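Journal > Household > Money and Muddle

Search this site Search Go

2023-10-20
By Niloufar Shahbazi

My neighbour Ladan Akbari has joined another decluttering course. It's called Flolel, it lasts 30 days, and it has persuaded her to own 20 items of clothing. I give it until January.

I have nothing against a tidy cupboard. What I doubt is the claim that throwing things out saves money. Ladan got rid of a good raincoat in week one and bought another in week three. The course counts that as progress - she "chose with intention", apparently.
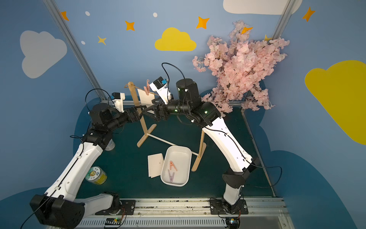
The one-in, one-out rule

You buy a jumper, you give up a jumper. Fine, if the old one has worn out. Mine haven't. I have 2 that are older than my marriage and I'd be a fool to swap either for something thin from Flamville. 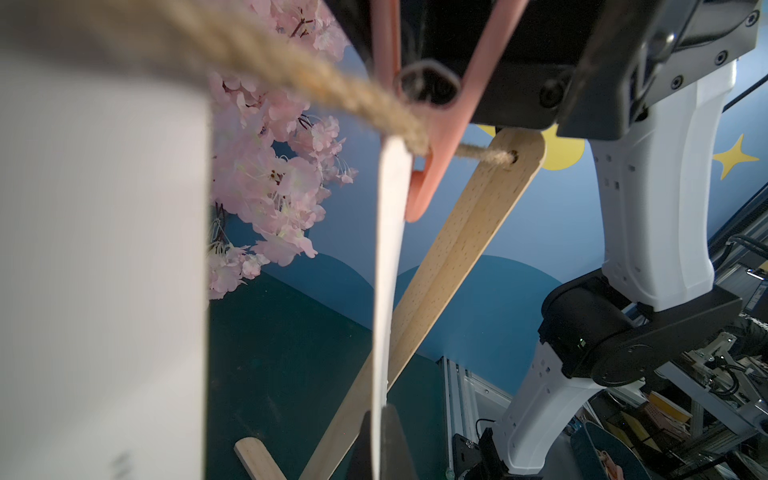

Storage is where the real money goes. Every one of these courses ends with a list of things to buy so that you can own less, and the Flolel list is longer than most. Matching hangers come first, as if a plain pink plastic one couldn't hold up a shirt. Then boxes, then labels for the boxes. Marjan Ebrahimi added up her order and stopped before she reached the end.

She did at least send the boxes back.
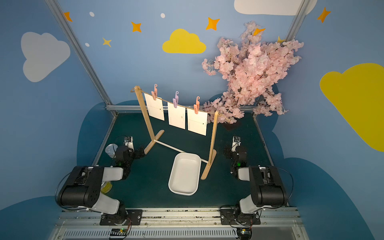
The forum is worse. People there boast of having removed 1000 objects from their homes, and I'd like to know what they're counting. Is a pack of drawing pins one object? Davoud asked and was told he was "holding on". He was, to his fee, which they wouldn't refund.

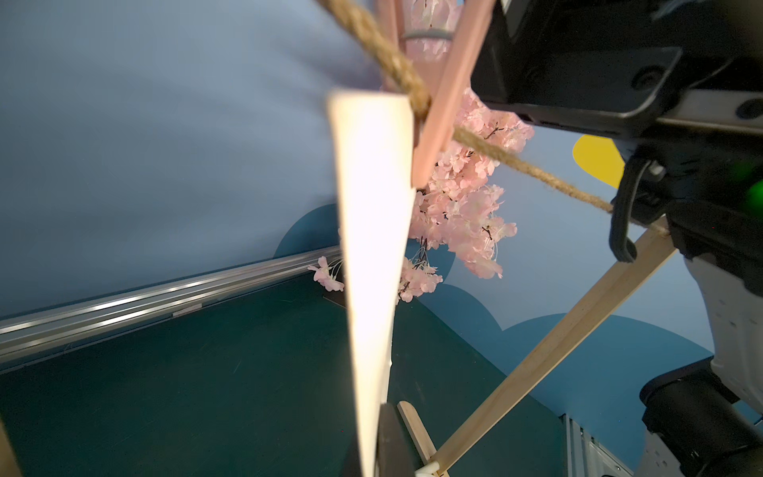

What I do instead

I mend things in the evening with the radio on. If a drawer won't shut, I take something out of it. Ladan says this isn't a method, and she's welcome to borrow my raincoat.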